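What I Saw at the Plallton Open Day

I have now been to enough robot demonstrations to know how they go. There is coffee, there is a banner, and there is an arm that hands you a bottle of water with great ceremony. So when Plallton opened its shop in Orkdale to the public one afternoon in November, I went mostly for the coffee.

The coffee was bad. The program, though, was about old desktop computers, and I stayed until they turned the lights down.

Plallton's pitch goes like this. Offices throw out desktop towers by the pallet. Somebody has to open them and pull out the parts worth keeping, and that somebody is usually a tired person with a screwdriver and a sore thumb. The company would like a machine to learn the job by being walked through it by a person, over and over. They told us they want 500 of these sessions before they trust it alone with a power plug. They had 19.

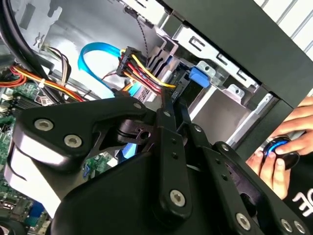 I respect a company that will say 19 out loud in front of guests. At the last event I attended, put on by a firm called Vemanard, every number on the wall had been rounded up to something with a plus sign after it, and the robot spent the afternoon waving. Waving is easy. My nephew could do it at six months, and he had no investors.

What I liked in Orkdale was how ordinary the problem was. The inside of a desktop computer is a mess of cables in every color, tied together here and there, going behind things. A person reaches in and feels around. A gripper has no such luck, and a fat black cable doesn't care how much the gripper cost. The man beside me, who had fixed computers for 32 years, kept leaning forward and moving his own fingers. He looked like a parent at a piano recital.

I asked one of the staff when it would be faster than he was. She said that wasn't the question they were working on yet. I wrote that down, and I would like it printed on the banner next year.

My complaint is with the handout, a glossy folded thing titled "The Enriquez Method," which promised a "hands-free future." I count that as a fib. The work needs people's hands, and will for a good while, and I don't see why that should be hidden in a brochure when anyone in the room could have told you.
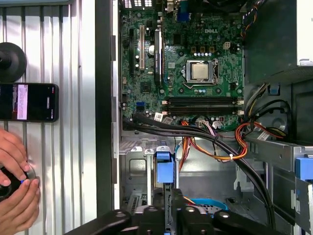

What I'd Ask For Next Year

More of the slow stuff, please. I would gladly watch two hours of a machine failing to unplug something, provided there is a chair. I would also like to hear from the people who take computers apart for a living now, and what they expect to be doing once session 500 is in the can. The question came up once and got a very smooth answer about "new roles," with none of the roles named.

And buy better coffee. The arm can pour it whenever it's ready.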